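Shift notes on the Bivley site
May 23, 2019

The Ora cell at Bivley has been handling part of the restocking since September, which is long enough to say something about it beyond the pick rate. I maintain the fleet software for Sarham and spend most of my week on the floor, so what follows is a floor view.

Before the cell, a stocking shift was 4 people. It is still 4 people. The change is in how their hours divide. Carrying and facing used to take up most of a shift, with paperwork squeezed in at the end. Now the arm does a share of the facing, and the crew handles exceptions: a item code the planner rejects, a crushed carton, a label that doesn't match the plan.

The exception queue is the part I underestimated. In the first full month it logged 1,554 entries. Most were duplicates caused by a timeout set too short, and after we raised it to 30 seconds the monthly total fell to 141. Each entry still needs a person to walk over, look, and close it on the tablet. On the old schedule that walking had no line of its own. Farina, the scheduling tool, now books it as a task, and the crew asked for that change before I did.
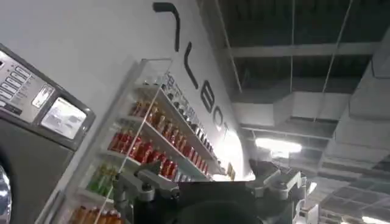
Who decides when the arm stops and a person takes over?

The shift lead does. The software can pause itself on a fault, but only the lead can hand the task to a person or give it back, and both actions are logged under the lead's login.

That rule had a cost. Leads who had come up through stocking were suddenly answering for a state machine, and the training we gave them was one afternoon and a PDF. I rewrote the PDF twice. The second version drops the architecture diagram and starts with the fault codes, sorted by how often they come up.

Pay grades have not moved. The job description has, by two paragraphs, and the crew has pointed this out in writing. I don't set grades, but I did attach the queue logs to their request.

Next on my list is the handover screen, which still shows times in UTC.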